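Rocío Sotelo Lays a Table

299 shares | 2 comments

Rocío Sotelo owns one good tablecloth and has no intention of buying a second. "It's striped," she says. "Stripes forgive gravy."

She sets tables for other people's parties under the name Nostby, a business she started one February with a van and a box of borrowed forks. Her rates are modest. Her opinions are free, and there are more of them.

On place cards: "If you need a card to find your husband, sit somewhere else." On candles: "Fine, until somebody reaches for the bread." On centerpieces she is nearly tender. Flowers, she feels, block the view of people you may not want to see, but that's the host's decision.

What she likes is a tray -- one shiny tray, near the side where people come in, with a few odd bits of color in it. She won't have them arranged. "I put things in and I stop. The stopping took me years."

Did her old boss, Caradog Penry, teach her that? She laughs for some time. "Caradog ironed napkins on both sides. I learned what to skip."
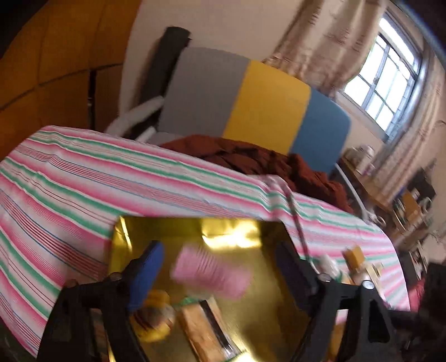

The striped cloth and the gold tray, with something pink among the contents.

Asked what she does at home, she looks toward the kitchen. "I eat standing up," she says. "Over the sink, mostly."

Comments (2)

Mabli Dafis: Stripes do not forgive beets. Ask me how I know.

Dwight Ouellet: Where is the tray from? My wife wants one and I want it to be cheap.

Contact | Copyright Foulkes | Back to top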